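Dadurier – Rangement des conserves sur tablette surélevée
Point d'avancement au 07/02/2020, à l'attention de Kai-wen Ng

1. Avancement
L'inventaire des conserves est clos : 346 références saisies, dont 17 à étiqueter de nouveau. L'essai porte sur le passage des boîtes du plan de travail à la tablette. Formats et hauteurs sont volontairement mélangés, fruits compris (poires en tranches notamment).

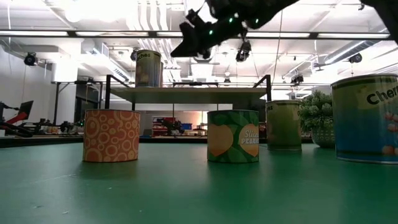 Siu-ming Wu demande que les boîtes hautes soient placées en dernier, faute de quoi les étiquettes des petits formats ne se lisent plus depuis l'avant. La remarque est retenue – elle modifie l'ordre de pose, sans incidence sur le budget.

2. Plan de travail
Le revêtement vert est conservé pour la suite. Les gobelets restent dans le périmètre de l'essai, au niveau du plan.
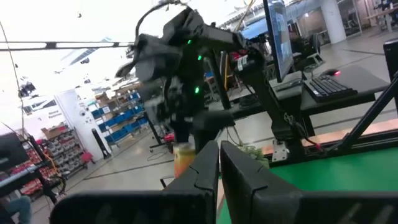

Le mode opératoire fixe trois règles : étiquette vers l'avant, pose en une seule rangée, aucun gobelet sur la tablette. La version 23 du document est en relecture chez Wai-kit Fang.

3. Tablette
Le plateau en bois clair sur piétement métallique noir est retenu. La profondeur utile reste à confirmer pour les boîtes de grand diamètre.
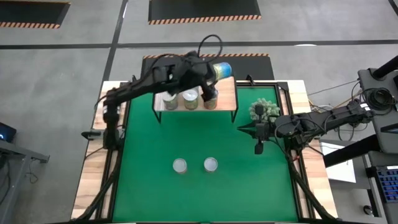 Fig. 3 – Trois boîtes sur la tablette, deux gobelets à l'avant du tapis.

4. Suite
Réétiquetage des 17 références, puis extension à la réserve Elwood en septembre. Solde disponible : 1 000 euros.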